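3.2 Setting up and looking after the simulated cell

Most of what goes wrong in a walking experiment goes wrong before the first step is taken, and so we want to spend a little time on how our one simulated cell, which we call Hitari, was put together and how we keep it in good order. Readers who only want the results may skip to Section 4 with our blessing – though we do hope a few will stay, as we would have been very glad of a section like this ourselves when we began in January.

Hitari runs on a single workstation with the Prarnum physics engine. The humanoid is loaded first, on its own, over a perfectly flat floor, and left standing under its balance controller for 343 simulation steps. If the feet creep during that time we go back to the contact settings and do not load the room at all. Only when the robot stands quietly do we bring in the Kauppinen lounge, whose furniture and fittings make up 127 separate collision bodies. Chair legs and lamp bases were a great nuisance at first, the thin ones especially, and we ended up giving each a slightly fattened collision shape that is never drawn.

The carpet deserves a word of its own. Its ridges are there for the eye only, and the feet meet a smooth surface underneath (the ridges are visible in Figure 3). We did try giving the ridges real height, and we were rather fond of the idea, but the ankle joints chattered so badly that we gave it up after 79 trials.

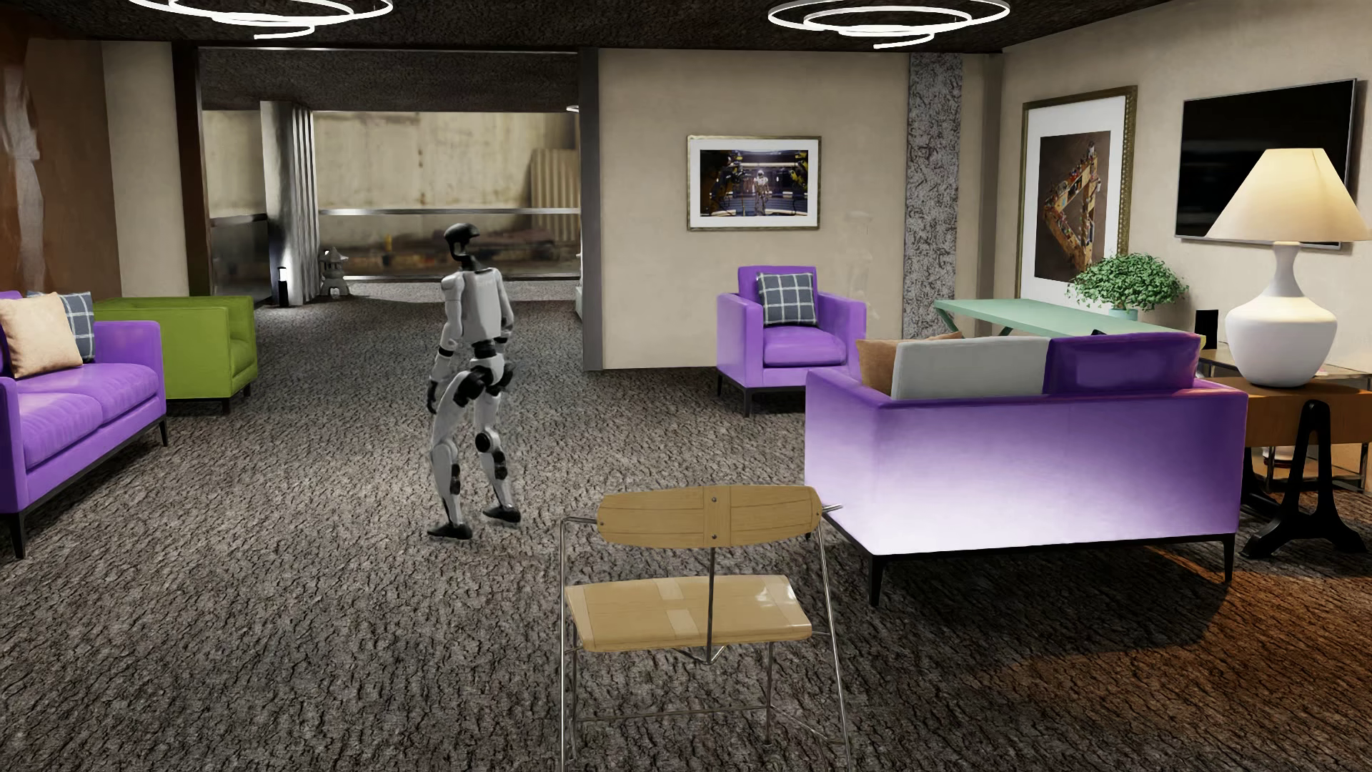 By the Mandeo Locomotion Group
Thursday, May 9, 2024

Figure 3. The humanoid in a stepping stance in the Kauppinen lounge, with a wooden-seated chair and a purple sofa close to its right.

Upkeep is mostly a matter of habit. Every morning we reload the joint limits from the master file and run one short walk past the furniture, comparing the foot positions with those stored from the last good run. A difference at the hip nearly always means that somebody has changed the time step and forgotten to change it back. The full log now holds 2307 of these walks, counting repeats, and it has saved us more than once – most memorably when a knee joint had lost its damping value in a file conversion and the leg swung beautifully, but far too freely.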